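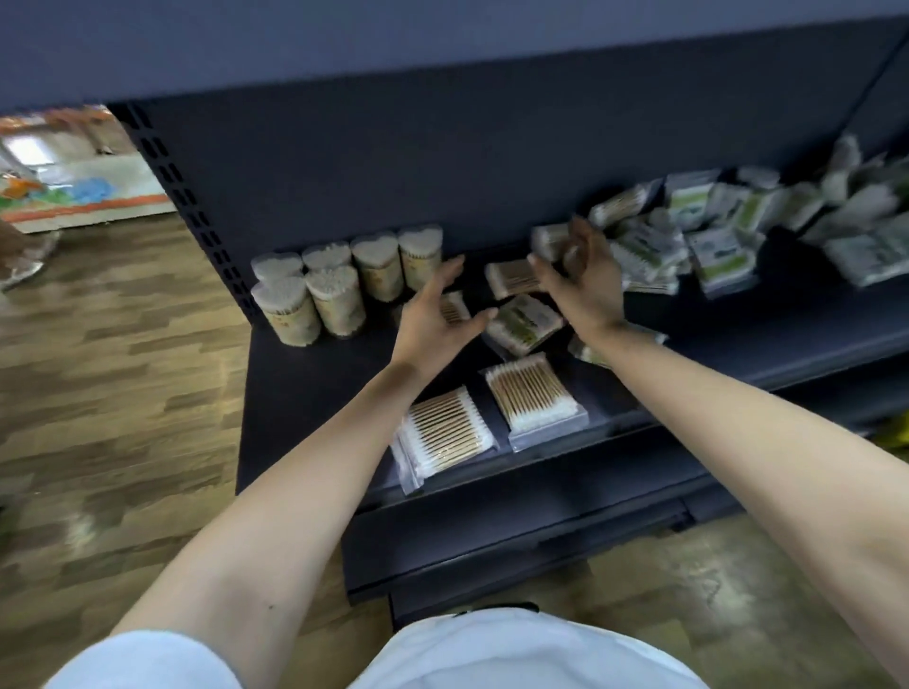

Kenza Saber once told me she would rather be remembered by 40 people than glimpsed by 3,140, and I've been stealing that line for my students ever since. (She says I can keep it.) I didn't agree with her when I first heard it. I had just spent a whole December buying ads for a small soap maker called Jerkemwood, and I was very pleased with how many people had seen them!

Chapter 4
Keeping the Customers You Already Have

So let me tell you what happened with Jerkemwood. The ads ran, the orders came in, and the owner and I went out for a big lunch. Then January arrived and almost none of those buyers came back. I hadn't given them any reason to. We had their names and addresses, we knew which soap each of them had picked, and all we ever sent was a receipt. I still wince a little when I think about that receipt.

This chapter is about what comes after the first sale. In Chapter 2 we talked about getting noticed, and I hope you had fun with the poster exercise -- I always do. Now we're going to slow down and look at the person who has already paid you once. What did they expect? When will they run out? Who do they complain to if the lid is broken?

We'll work with two businesses all the way through. Morkia sells coffee beans by mail and has plenty of regulars, though it has never asked them a single question. El Sherbiny is a family shoe repair shop with one very good notebook, where every customer's name and last job is written down by hand. I love that notebook, and you'll see pages from it copied out in the exercises.

A few words you'll need before we start. A repeat customer is anyone who buys from you a second time, however long they take to do it. Your repeat rate is the share of all your customers who have done that. Churn is the share who leave over a set period, and people argue a lot over how long that period should be. For coffee I'd use two months. For shoe repair I'd give it a year, maybe more, and we'll get into why when we reach the section on buying cycles.

Before you read on, take a sheet of paper and write down the last place you bought from twice. Put down what brought you back, even if it's something dull like parking. Keep the sheet handy, you'll need it for the first exercise.

4.1 What a second sale costs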